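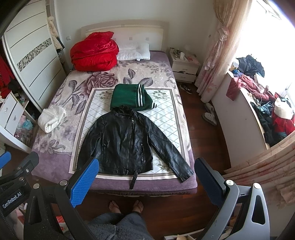
COAT SWAP IS BACK

Quick one as I'm typing this before the 3 pm pickup. The coat and jacket swap is on again in August, same hall on Shearer Street, doors at 10. Yes, August. Yes, it's hot. Last year we waited till the first cold snap and half of you had already bought new.

How it works, for new people. Bring a clean coat, get a ticket, take a coat. Kids' sizes don't need a ticket, just take what fits. Last time 72 coats came in and almost all went home with somebody. The 14 left over went to the Ernum shelter, thanks to Jessie Buchanan for driving them over.

Before you bring anything:

Check the pockets. Please. Murdo MacKinnon is still holding a set of house keys and one very nice pen.

Zippers have to work. If it sticks, rub a pencil along the teeth, up and down a few times. Usually does it. If the pull is gone bring it anyway, Cuiping Tang will have her repair table by the back door and can do most pulls while you wait. No full zipper replacements on the day, she can't get thru them.

Leather is fine. Wipe with a damp cloth, let it dry away from the heater, hang it on a wide hanger. Don't fold it in a trash bag overnight, the creases stay. No mildew smell please, it gets into everything else on the rack.

Puffy coats: wash, then low dryer with a couple of tennis balls. Takes ages. Start the day before.

No hats, gloves or scarves this time, we ran out of tabel space.

Drop-off the evening before is 5 to 7, side entrance. Keir Aitken has the key. We could use 3 more people for sorting, an hour or so, there will be coffee. Also rolling racks if anyone has one sitting in a garage.

Questions to Niall Guthrie, extension 662, leave a message as he doesn't pick up in the mornings.

Next issue: parking on Prutetti Lane, and the book sale dates once I have them.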